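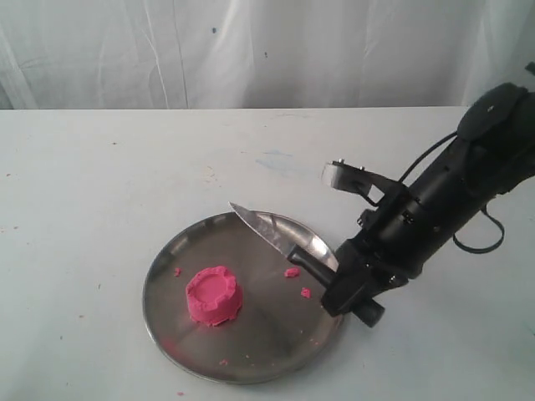
Pink cake, steel plate, white table. My favorite color of the whole batch!

Welcome to the pretend bakery page. If you've been reading for a while you know I have a soft spot for play food, and the messier the better. I've been at it since August, and my kitchen has not been fully clean since. I wanted one place to put my notes on how I go about it, because I keep getting the same questions and I keep typing the same answers (with worse spelling each time).

So it's a short gallery this time, all about one little pink cake. Grab a coffee and scroll along.

First, the plate. I love a round steel plate for this kind of thing and I will not be talked out of it. The stuff comes off in one good wipe, the raised rim catches a lot of the crumbs, and it makes a nice little clang when you set it down, which is half the fun if you're four. It does hold on to color, though. You get those faint pink smears where something has been pressed down hard, and I've stopped chasing them. A damp cloth and a drop of dish soap before dinner, done.

Now the pink. You can go the modeling dough way or the moldable sand way, and people have very strong feelings! Ida Reuter, who runs the Kohlhase craft afternoons with me, is a sand person through and through. She likes how it crumbles and how you can squash it all back together without having to knead anything. I go back and forth. Dough holds a sharper edge, sand has the nicer cut. If you only have room for one tub in the cupboard, I'd say buy the one you mind least finding in your socks.

We get ours from Warach, in the 500 gram tub, and one tub makes 2 good-sized cakes with a bit left for decorating. There's also a Nudon starter set with 3 colors that I've been eyeing, but I really only ever use pink, so who am I kidding.

For the shape, my way goes like this. Pack whatever mold you have right up to the edge, press the top flat with the bottom of a cup, put the plate on upside down and flip the whole thing over in one go. Don't be shy about the flip - the slow ones are the ones that fall apart. If the cup is a little smaller than the cake you get a sunken circle in the middle and a raised ring around it, like a tart waiting for filling. I used to fuss over that ring and try to make it perfectly even. Now I like it lumpy. It looks like somebody's grandmother crimped it in a hurry.

Then comes the best part, and the part everyone wants to do first.

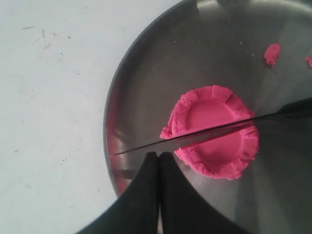

Cutting! A long thin blade gives you the cleanest line across a flat top, and I go straight down and straight back up with no sawing. Sawing drags the crumbs along and you end up with a trench. Kids at my table get a plastic knife or an old ruler and do just as well, maybe better, and the real knives stay with the grown-ups. The outer ring is the tricky bit because it's rough and wants to break away in chunks, so if you care about tidy slices, pinch it together with your fingers first. If you don't care, let it crumble and call it rustic.

A word on the table, too. A plain white top is wonderful for seeing the color, and it shows every single speck and scuff. I've made my peace with mine. After a session I go over it with a dry brush, then a cloth, then I find more pink under the toaster two days later. For the sand I keep a Titano dustpan just for this, so whatever I sweep up can go back in the tub (I do pick the fluff out, I'm not an animal).

Storage, before somebody writes in: lid on tight, cool shelf, away from the radiator. If dough goes stiff, a few drops of water worked in by hand will usually bring it around. Sand I just break up with a fork.

This is gallery post number 1392 on the site, if the counter in the corner is to be believed, and I still get excited about a fresh color. Next time I want to try a layered one with a pale stripe through the middle, provided I can get Ida to share her white sand. She's been hiding it from me.

Posted 16 Oct 2025 in Play Kitchen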